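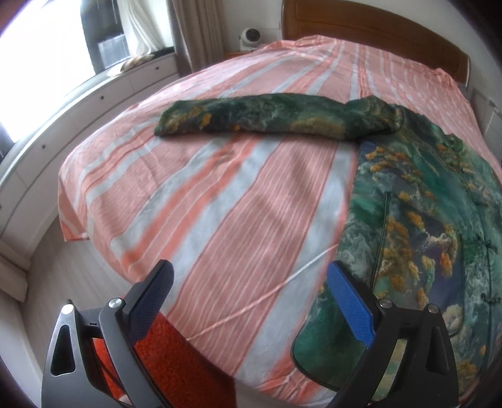

A user of the September release wrote that the shrinkage column could not be compared across rows, as line-dried and tumble-dried items were mixed with no way to tell them apart. The column has been split in this release. Scripts that read shrink_pct will fail on load and should be changed to shrink_line_pct or shrink_tumble_pct.

Flonell Household Textile Laundering Records
Release 3, 31st October

Contents

items.csv: one row per textile item, 449 rows
washes.csv: one row per wash cycle, 1,623 rows
measures.csv: length and width before the first wash and after each measured wash
fibers.txt: fiber codes used in items.csv
CHANGES.txt

Scope

The records cover bed linen, towels, table linen and clothing washed in private homes in Flonell and Grutbridge. Curtains, rugs and anything marked dry clean only were left out. Of the items, 251 are bed linen. Clothing is the weakest group, with few wool pieces and no silk, and should not be used alone to estimate shrinkage by fiber.

Item fields

item_id: text, stable across releases
category: bed, towel, table, clothing
fiber_main: code from fibers.txt
fiber_pct: share of the main fiber as given on the care label, blank if there is no label
weave: plain, twill, sateen, knit, terry, other
finish: print, yarn_dyed, piece_dyed, undyed
prewashed: yes, no, unknown

Stripes and checks woven from colored yarn are yarn_dyed. A stripe applied to the surface is a print. In release 1 both were entered as "pattern", and 38 rows could not be resolved later; these carry finish = unknown.

Wash fields

wash_id, item_id, temp_c, spin_rpm, detergent (powder, liquid, none), dry_method (line, tumble, flat), load_size (half, full)

temp_c is the dial setting. Water temperature inside the drum was not logged. Machines sold with Fahrenheit or word settings were converted using the table in the Ostel protocol, section 4.

Measuring

Items were laid flat without stretching and left for four hours before measuring. Length follows the warp where it could be identified, otherwise the longer side. Garments were measured from the back neck seam to the hem and across the chest. Fitted sheets were measured seam to seam with the elastic held out by clips. All values are in millimeters. A measurement exists for 1,107 of the wash cycles.

Known problems

Spin speed is missing for most Grutbridge rows before September.
Towels with a woven border shrink unevenly; only the body is measured.
Two households used fabric softener and did not record when.
load_size was judged by eye.

Loading

The files are UTF-8, comma separated, with a header row. Blank means not recorded. Zero in shrink_line_pct is a real value. The Sqalli reader accepts the folder path and joins the tables on item_id.

License

Free to use and share with credit to the Flonell Household Textile Laundering Records. Please give the release number.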